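Student Work > Consumer Studies > Term Projects

Does Cold Washing Really Keep Red Clothes Red?

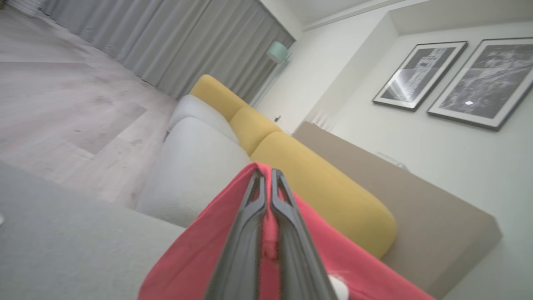 Why do people wash red clothes in cold water? Mostly out of habit, and from a belief that hot water pulls the dye out faster.

I wanted to know if the belief holds up. My grandmother swears by cold water and a splash of vinegar, and the Stanik detergent box says "color safe" without saying safe compared to what. I have my doubts about both.

What I did

I bought one length of red cotton from the Bisgaard fabric store and cut it into 32 squares. Two were kept in a drawer and never washed. The rest went into three groups: cold, cold with vinegar, and hot. All of them were washed with the same Stanik powder in the machines at the Lallia laundromat, 21 times over the term. I started in February and lost a week when the laundromat closed for a plumbing repair.

For judging, I laid the squares on white poster board by the window and asked seven people to sort them from brightest to dullest. They were not told which was which. Ottilie Bachmann and Bjarke Brøndum from my section did it, plus five people from my dorm floor.

What I found

The hot squares came out dullest for most judges. That part of the folk wisdom may be fine. The gap was smaller than I expected, though, and Bjarke put a hot square above several cold ones and would not change his mind when I asked him to look again (I probably shouldn't have asked).

The vinegar made no difference that anyone could see. Judges mixed the vinegar squares in with the plain cold ones every time. Several websites say vinegar "locks in" color. None of the ones I read gave a test, and three of them used the same sentence word for word.

The thing I didn't plan for was drying. Halfway through I ran out of quarters and hung part of the cold group over a chair instead of using the dryer. Those squares looked better than the others in their group, and their edges were less fuzzy. Ragnheiður Kirkegaard pointed out that rough, fuzzy cotton can look faded even if the dye is still there. I can't separate the two with what I have.

Problems

My sample is a single fabric from a single bolt, so I would not stretch this to wool, polyester or anything with a print. I also never measured the water. "Hot" is what the dial said. Mr. Kohlhase asked in his comments on my draft why I trusted the dial when I didn't trust the detergent box, and I don't have a good answer.

If I did it over I would drop the vinegar and test the dryer.

Thanks to Severino Vallejo for the poster board.

Brenham Consumer Studies | Contact the department office | Back to top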